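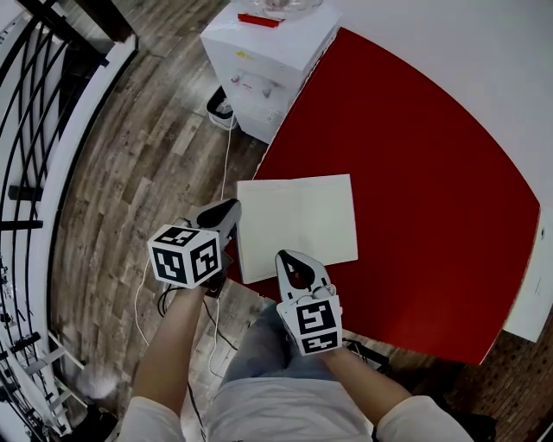
Kravchuk opens evening repair counter at Drurnosgate, June start

FOR IMMEDIATE RELEASE

DRURNOSGATE - Kravchuk, the family-run sewing machine and small appliance shop, will open a walk-in repair counter at the Drurnosgate arcade in June. Evenings only to begin with. Doors at 4 p.m., last item taken in at 7.

The counter takes sewing machines, lamps, toasters, kettles, radios, fans and hand mixers. No microwaves. No TV sets. Nothing that runs on gas. If you can carry it in by yourself it is probably fine, but call first for anything bigger than a carry-on bag.

Flat fee of $15 to look at an item and tell you what's wrong with it. The fee comes off the bill if you go ahead with the repair. Parts are extra and get quoted before any work is done.

"People kept asking us for evening hours and we kept saying next year," said Rocío Gaete, who runs the shop. "They work all day, they can't get to us before we close. So the machine sits in a closet. I would much rather have it on my bench."

Kravchuk logged 1,926 repairs at its main shop last year, the most it has ever done. Sewing machines were the biggest group by far, then lamps. Most lamp jobs were a new cord or a new socket. Gaete says a good share of the sewing machines needed cleaning, oil and a new needle, and that owners had often been told elsewhere to buy a new one.

What to bring

The item, clean and empty. Crumbs out of the toaster please. The power cord, and the foot pedal if there is one. Bobbin and bobbin case for sewing machines, these get left at home all the time and we can't test the stitch without them. The manual if you still have it. A scrap of the fabric you were sewing when the trouble started.

Write your name and phone number on a piece of tape and stick it on the bottom. Tags are available at the counter but they run out.

Pickup

Small jobs, same evening where possible. Everything else is ready in 7 days unless a part has to be ordered, in which case the shop will call with a date. Items not picked up after 4 weeks are moved to the main shop and can be collected there during normal hours. There's no storage charge.

All repairs come with a ticket showing what was done and what was replaced. Keep the ticket. If the same fault comes back, bring both and the second look is free.

Parts supplier

Belts, bulbs and bobbin cases for the new counter will be supplied by Moltix. Jirell is suppling thread and needles, which will also be on sale to the public at the counter. Price list will be posted by the register, not final at time of writing.

Getting there

The counter is on the ground floor of the arcade, past the shoe store, on the left. Step-free from the rear parking lot. Parking is free after 5 p.m. The side door by the bus stop is closed for painting untill further notice so use the front.

Card or cash. No checks.

Photos of the new counter and interviews with Rocío Gaete on request. Evenings are best, she's on the bench most of the day and does not pick up.

Media contact: Rocío Gaete, Kravchuk, main shop, Drurnosgate

ENDS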